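5. Joining Two Lusten Table Tops

Use this section if you ordered the extended top, model 302. Assemble both frames first (see section 3). You need two people and a 5 mm hex key.

1. Set the frames end to end on a level floor. Leave the feet screwed all the way in.

2. Lay the tops on the frames with the pre-drilled side down. Slide them together by hand until the edges meet.

3. From underneath, fit the connector plates across the joint. Start every screw before tightening any of them.

4. Run a fingertip over the joint. If one side sits higher, turn the feet on the lower side until both are even.

5. Tighten the screws, working from the middle outward.

CAUTION: Do not use a power driver. The inserts can strip. 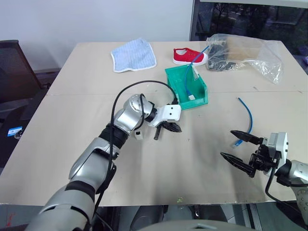

A thin line stays visible where the tops meet. Do not fill it with glue or caulk — the tops need room to move as the seasons change.

NOTE: Check the screws again after 3 weeks, and whenever the table has been moved. Lift it by the frames only, never by the tops.

To separate the tops, support both sides and work through the steps in reverse. Keep the connector plates and screws in the bag marked 44. Replacements are listed under Spare Parts.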